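Search this site Go
Print this page | E-mail this page
Reading time: 4 minutes

About Stavdale Workshop

Stavdale Workshop is a shared shop for people who build robots and other automated equipment on their own time. We have 25 members, two long benches, a machine room and a small office with the only heater that works properly. Members pay by the month and keep their own keys. Most have day jobs that have nothing to do with robots.

The shop started in Gianni Marras's garage. Gianni was building a motorized camera slider, Nii Ametepe was building a feeder for his workbench saw, and they were tired of buying the same tools twice. When the garage got too full they rented the back half of a former upholstery shop, and we are still in it. The sign over the side door still says Jomex, the name of the old tenant. If you are looking for us, look for that.

What we build

Members choose their own projects. At the moment the shop has a plant watering rail, a pair of small tracked vehicles, a sorting machine for screws and washers, and one larger group project, the kitchen arms.

The kitchen arms are a two-arm robot meant for an ordinary home kitchen. Edem Amegashie started the project after his father had trouble with his hands and could no longer lift things out of the cupboards. The goal is modest. The arms should be able to pick up common items from a counter, move them, and set them down again without knocking anything over. They will be mounted on a rail that Edem and Siebe Smits are welding up now. The rail is 135 inches long, the length of Edem's counter at home, and it has taken longer than anything else so far.

The joint housings are printed here in the shop. The motor drivers are our own design and are called Uteck boards, after a misspelling on the first parts order. We are on version 2. Version 1 ran too hot to put inside a closed housing, and a few of them now drive the watering rail.

How we work

We test in simulation before we test on hardware. This was not always the rule. In our first year we ran new code straight on a real arm and bent a wrist bracket, then bent the replacement. A bracket takes most of an evening to cut and drill. A bad run on the computer takes a minute to reset.

Lamisi Fiadzo built and maintains the simulated kitchen. The file is called Fiadzo on the shared drive, which has stuck as the name for the whole setup. It has a marble counter, dark cabinets, and a set of loose objects that can be swapped in and out. Members write a grasp or a movement, run it in Fiadzo, and save the result with a short note. The log has 902 entries so far. A good share of the notes say only "dropped it."

Camera placement gets tested the same way. A view that looks fine with the arm parked can be blocked by the gripper once it reaches the counter, and it is easier to find that out before drilling any mounting holes. 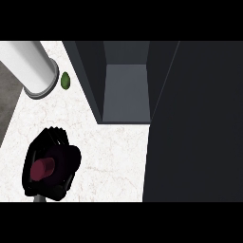 Gripper holding a dark red cylinder over the marble counter in the simulated kitchen.

Short, rounded objects get a lot of attention from us. They roll, and they don't offer much to hold on to. Flat boxes were easier and we moved past them quickly. Siebe is now rewriting the grip routine so that the fingers close more slowly near the end of their travel – the old routine had one speed for everything. When that is done the same code goes onto the bench arm.

The bench arm is a single arm bolted to a steel plate at the end of the long bench. Please don't lean on the plate. It has been leveled.

Membership

New members are taken on when there is space. In December we added a second row of lockers, and a few of those are still open. You don't need an engineering background, but you should have something you want to build. Each new member does a safety session on the saw, the drill press and the welding corner before using them alone. Nii runs these sessions and is strict about sleeves and eye protection.

Printer filament is paid for by weight. Screws, wire and solder come out of the monthly fee. Larger materials are up to each member, and so is getting the scrap out of the building afterward.

Visiting

Visitors are welcome when a member is in. Ring the bell at the side door and give it some time – the machine room is loud. Parking is along the fence. Leave the loading bay clear for the sign shop next door.

Page last updated May 2024

Print this page | E-mail this page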